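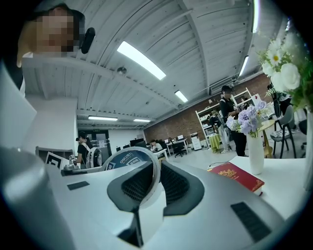

Do Shorter Showers Save What the Posters Say?

Student project report, Loredana Sorrentino
Reading time: 4 min
Print | E-mail

The posters went up in the Saltuvville residence halls in the fall. They say that cutting your shower by two minutes will "save a swimming pool" over the school year. They don't say whose pool, how deep it is, or who did the math. I asked the housing office and was sent a link to the same poster.

My project started as a way to check that one sentence. It grew a little, mostly because the first answer was so hard to get.

What I did

Skislow Hall and Momora Hall are close to the same size and were built from the same plans. Skislow got the posters and a sand timer in every shower stall. Momora got nothing. The water meters in both basements can be read by anyone who asks for the key, so I read them each morning before 7 for four weeks and wrote the numbers in a notebook. I also put a paper survey under doors in both halls and got 273 back, a better return than I expected for a survey with no prize.

What people said

In Skislow, most people who answered said they now take shorter showers. They also said their friends probably don't. I have trouble with this. If everyone is the careful one, the meter ought to show it.

The most common shower length given in both halls was six minutes. I don't believe it. Six is what you write down when you don't know and don't want to look bad. Two people in Momora wrote "until it goes cold," and I trust those two more than the rest.

What the meters said

Water use in Skislow went down in the first week and came most of the way back by the third. Momora wandered up and down the whole time for no reason I could find. By the last week the gap between the halls was smaller than the normal change from one day to the next. I would not put it on a poster.

There are problems with my numbers too. The meters count everything — toilets, sinks, the laundry room — and Skislow had a washing machine out of service for part of the second week. A long weekend emptied both halls. Four weeks is short. Somebody could fairly say that I haven't shown the timers fail, and I agree. I have only failed to see them work.

The Colombo report

The poster's small print cites "the Colombo report." I found it in the library after some digging. It is a study of a summer camp with outdoor showers and one shared tank, and the savings it found came after the camp also changed every shower head. The posters leave out the shower heads. New heads for one hall would cost more than sand timers, and I suspect that explains a lot.

What I would do next

Put a separate meter on the shower line of one floor and leave it there from September to June. Don't tell the floor. Change the heads on a second floor and hang no posters at all. Until then I would take the pool off the poster, or at least say how big it is.

Print | E-mail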